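We use cookies to keep you signed in and to count visits. By continuing to browse you accept our cookie policy. Accept | Settings

Robot on the tidy-up round, what changes for the rest of us?

korthorpe_days
Posting because our site is a few months ahead of some of yours and I keep getting the same messages. I'm at the Korthorpe office of Bakalis. We do serviced workspace and a few furnished guest suites upstairs for people visiting the tenants. Since August we have had a humanoid on the floor for the small resets: slippers back on the shelf, chairs squared up, things picked off the carpet. Two hands, two feet, walks by itself, slow.

The first thing that changed was the order of the day. We used to do a room from the door inward, one person, everything at once. Now the robot does the low stuff first and one of us follows for surfaces, bathroom and linen. The low stuff is what wrecks your back, so I have no complaint there. But you end up with a room that is half done for longer, and you have to keep in your head which half.

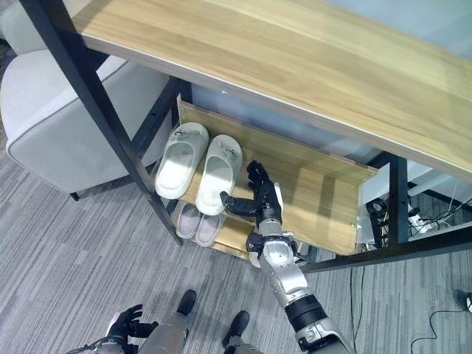
The second thing is that we now have rules about where things live. Before, each of us had our own way. I put the slippers toes in, Ketill put them toes out, and guests never said a word either way. Now there is one layout per room and it gets written down, and if you want to move a chair you have to tell the shift lead so the layout gets changed too. Some people hate that. I'm used to it.

Hours have stayed the same so far. Two people who left were not replaced. Make of that what you like.

linen_and_keys
"Two people who left were not replaced" is the whole story, isn't it. Everything else is detail.

We had the same talk at Warkwood. Management said no layoffs, and there were no layoffs. There were also no new hires, and the summer work that used to go to students just wasn't offered. On paper nobody lost anything.

ivan.hladun
I run the evening crew at Prendmont so I get this from both ends. I agree the hiring is where it shows up. I don't agree the rest is detail. The thing my crew asks about every shift is who gets blamed when a room is wrong. If a guest complains and the log says the robot finished the task, the first question goes to the person who followed it. That was never written down anywhere, it just became how things were done.

What we settled on: whoever signs the room off owns the room, but they can refuse to sign, and the refusal doesn't count against their time. It took six weeks to get that last part agreed. Before that people were signing rooms they had not looked at properly, to keep up.

korthorpe_days
We don't have the refusal part. I'm going to bring that up. Our sign-off is a button on the tablet and there is no second button.

mopbucket77
Question for the OP. How fast is it really? Our regional manager keeps quoting a number and I don't believe it.

korthorpe_days
Slow. One pair of slippers takes me a few seconds. It stops, looks, reaches, stops again. I would not put a number on it because it depends on the room. What the manager will tell you is that it doesn't matter, it can work while the room is empty, and for some rooms that's fair. In a room with a late checkout it isn't, because then I'm standing in the corridor waiting.

Cables are the other thing. Under-desk cables were always left wherever they fell, and now that's a trip risk for something that can't easily get back up. So somebody has to go round and tuck them in. Guess who. It is extra work that didn't exist before and it isn't on the task sheet.

ivan.hladun
Get it on the task sheet. I mean that. We logged all the "getting ready for the robot" work for two weeks – cables, charging bays, moving chairs back where the layout says, doors propped – and it came to 900 minutes across the crew. Once it was a number it went into the schedule. Before that it was just people staying late.

linen_and_keys
And did they pay the back time?

ivan.hladun
No. From then on, yes.

Ketill Steinarsdóttir
Since I've been named, I'll put my side. I'm the other person on days at Korthorpe and I think the OP is going a bit easy on it.

What I miss is deciding. I've been cleaning rooms a long time and I could walk in and see what to do first. If a guest had clearly been up all night working I'd leave the desk alone and do the bathroom. Now the order is set before I get there. I can override it, but every override asks for a reason from a list, and "because I looked" isn't on the list.

My knees are better, I'll say that. I was kneeling to get under tables and desks all day and now I kneel maybe a quarter as much. I'd still like to be asked.

mopbucket77
Can't you pick "other"?

Ketill Steinarsdóttir
"Other" sends a message to the shift lead and she has to answer it. She has enough to do. So most of us pick "guest request" and move on, which means their figures on guest requests are nonsense.

korthorpe_days
Fair, I do that too. 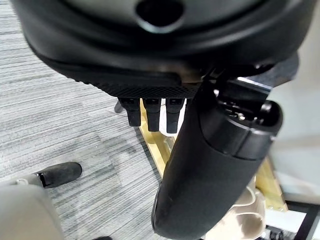 newtrolley
Does anyone get paid more for working alongside the robot?

korthorpe_days
Only the people who did the two-day training, and it's a flat 2000 a year on top, paid monthly. At our site that is the shift leads and one person per shift. Everybody else works next to it just the same and gets nothing extra, so there's a bit of feeling about it.

newtrolley
Thanks. We start in the spring and they haven't mentioned training pay at all.

linen_and_keys
Ask before it arrives. After it's on the floor you have nothing to bargain with.

ivan.hladun
I'd disagree a little there. We got more after it arrived than before, because before that neither side knew what the job would be. Management honestly thought it would need no help. What you want up front is a date for a review, in writing, with someone from the crew in the room. Ask for the training to be open to anyone who wants it as well. Ours was by invitation at first and it caused more trouble than anything the robot did.

linen_and_keys
You had a decent manager. Plenty don't. A review date is worth what the person running the review is worth.

ivan.hladun
True enough.

mopbucket77
Does anyone know what happens when it gets stuck? Our briefing said "staff will assist" and nothing else. I'm not lifting one of those.

Ketill Steinarsdóttir
Don't. At Korthorpe you stop it from the tablet, put the sign out, and call the shift lead. Two trained people move it, never one. You close the room and go to the next one, and the time is booked to the machine and not to you. Check that last bit at your place, because it wasn't like that for us in the first month.

korthorpe_days
Update, 26 April 2025. Brought up the refusal button. Shift lead is in favor, and the site manager wants to see how Prendmont worded theirs. Ivan, if you can send me the wording with the names taken out I'd be grateful. The cable work is going on the sheet from next month, fifteen minutes per floor. Ketill says that's too short and I think so too, but it's on there.

ivan.hladun
Sent. Look at paragraph 6, that's the part about time.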